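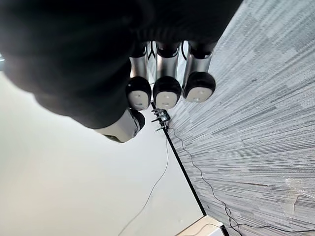
Bedding and Laundry > Sheets

Does a fitted sheet ever stay flat, or is that just the ads?

saggycorner
Posted 9/29/21

I bought the Panduvik set in white back in May. The package says 800 thread count and "wrinkle free." I don't believe either one. It goes on fine, and then I fold the laundry on top of the bed and there are creases all across the middle again. I paid $163 for the king set and my old cheap ones looked the same. Is there a trick or did I get taken?

Re: Does a fitted sheet ever stay flat

plainweave
Posts: 800

You got taken. Anything sold as 800 is usually thin yarn twisted together and counted more than once. I have a 200 count percale from Messina, it cost $35, and it creases too, but at least I knew it would.

Re: Does a fitted sheet ever stay flat

attic_linens

I don't agree that it's all marketing. My Noditz sheets come out of the dryer pretty smooth if I put them on right away. If they sit in the basket overnight, forget it. What mattress is it on? If the pocket is too deep for the mattress you get slack, and slack turns into wrinkles.

Re: Does a fitted sheet ever stay flat

saggycorner

It's the Posen, the lower one. I've tried pulling it tight from the far end and it does nothing for the middle. And before someone says steamer, no, I am not steaming a bed I'm going to sleep in.

Re: Does a fitted sheet ever stay flat

plainweave

A steamer is a waste of money anyway. Same with those elastic clips that go underneath. I bought two kinds and both popped off.

Re: Does a fitted sheet ever stay flat

mothball_dept

White shows every line when the light hits it from the side. Look at the bed below. The sheet wraps over the near corner fine and you still get the soft diagonal creases through the middle. I would call that a made bed. I fold dark stuff on a white sheet all the time and the sheet has never looked like the one on the package, and I doubt the one on the package did either until somebody ironed it.
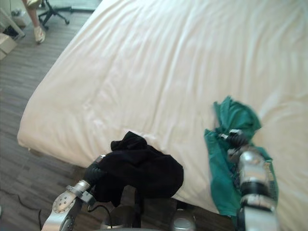
Re: Does a fitted sheet ever stay flat

attic_linens

That corner looks good to me. The creases wouldn't bother me but they're there, sure. I still say pocket depth matters. Measure the mattress with the topper on, then check the package.

Re: Does a fitted sheet ever stay flat

plainweave

Measure all you want. The package number is before washing and cotton shrinks.

Re: Does a fitted sheet ever stay flat

saggycorner

OK, so I measured, and the pocket is a good bit deeper than the mattress. That might explain the slack. It doesn't explain "wrinkle free" in big letters. I wrote to the store and they told me to wash it cold and use a lower dryer setting, which is what I was already doing.

Re: Does a fitted sheet ever stay flat

mothball_dept

Send it back if they'll take it. Mine wouldn't once it had been washed. And do your folding on a table for a week, see if the creases are any different. My bet is no.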